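Skondach Hand Kit: README

Version of this file: February 8, 2022

What the kit is

Skondach is a hand-held gripper kit for recording household tasks. A person carries the gripper, does the task with it, and the recording is later used to train a robot arm. The kit is sold by Poltum and can also be hired by the month. This file describes the clothes sample set which is delivered together with the kit, so that buyers can check the format before they make their own recordings.

Contents of the sample set

The set has 679 recordings, made in 40 homes. Each one shows a single handling task from start to end. The average length is around 2 minutes. The tasks are:

- laying a garment flat
- folding trousers
- rolling a garment into a bundle
- moving folded clothes to a pile

The homes were not tidied for us and we did not ask for it. We wanted beds with their usual covers and daylight from ordinary windows. A system which has learned only on a plain white table will often lose the edge of a garment when the cloth under it has a pattern.

Trousers are the largest group in the set. They are more difficult than towels, as the waistband is elastic in many pairs and pulls the fabric together. The sage-green pair below is a typical case: the waistband bunches and twists on the far side, the near leg spreads fairly flat, and the far leg bends back in a loop. The cover under it is shiny and has large printed flowers.

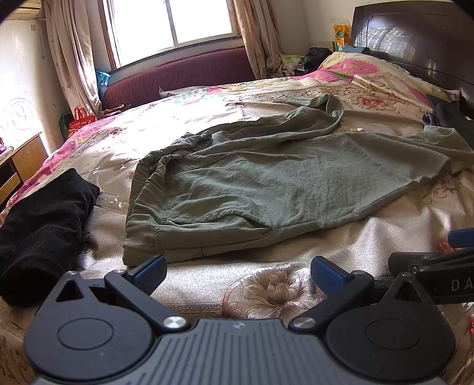 Labels

Each recording has one text file with the garment type, the task and a grade for the result, from 1 to 4. Grade 1 means that the task was not finished. Grade 4 means that the garment is folded with the edges meeting. The grades were given by people at Gundside, who did not take part in the recording.

Known limits

Strong sun can wash out a part of the picture. We kept these recordings and marked them with the word "bright" in the label file. Very thin fabric sometimes slips between the finger pads, and then the person has to grip again. Dark garments on dark covers are too few. More of them are planned for August.

Use and licence

Buyers and hirers of the kit may use the set for training and testing, also in paid products. It may not be passed on as a separate set. Please name it as "Skondach clothes sample set, Poltum" in reports.

Questions about hire go to Ó Dubhghaill, our partner for the kit in Ireland. Faults in the label files should be reported to Poltum, with the number of the recording.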